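Taltcombe depot theft

The Taltcombe depot theft was the removal of seven prepared vehicles from a secured storage building in Taltcombe. The vehicles had been modified for the feature film Trurari and were awaiting transfer to a second shooting location. The theft took place on a Tuesday in November, between the end of the evening shift and the arrival of the morning crew.

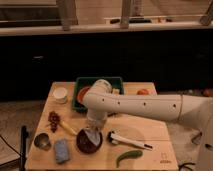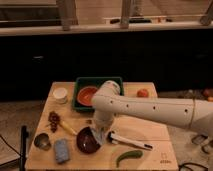 Wadex should have moved the cars the same day they were finished, according to Su, whose objection was entered in the production's incident report. It went on to state that a finished picture car is worth far more to a shooting schedule than to any buyer, and that leaving all seven under one roof put the whole chase sequence at risk.

Background

Wadex held the contract for vehicle preparation on Trurari. Work included roll cages, hydraulic handbrakes, reinforced suspension mounts and fuel cells of reduced capacity. Four of the vehicles were stunt cars with stripped interiors. Two were camera cars fitted with mounting rails. The remaining vehicle, known as the hero car, had a complete interior and was intended for close shots. The preparation work took 4,000 labor hours.

Theft

Entry was made through a side door on the loading yard. The alarm panel had been set to maintenance mode during the afternoon and was not reset. Keys were stored in a cabinet in the dispatch office, and the cabinet was forced. The vehicles were driven out through the yard gate. None of the stunt cars was registered for road use, and none carried license plates. The alarm log shows no activity for 77 minutes after the gate was opened.

Recovery

Three stunt cars and one camera car were found in a disused quarry 381 miles from the depot. The engines and seats had been removed from two of them. The hero car was later found in a shipping container and was returned with minor body damage. The other two vehicles have not been recovered. No charges have been filed.

Effect on production

The chase sequence was rescheduled and partly rewritten to use fewer cars. Replacement stunt cars were built from standard models with matching paint. The two versions can be told apart by the shape of the rear bumper, which is deeper on the replacements.

See also
Picture car
Stunt driving
Vehicle theft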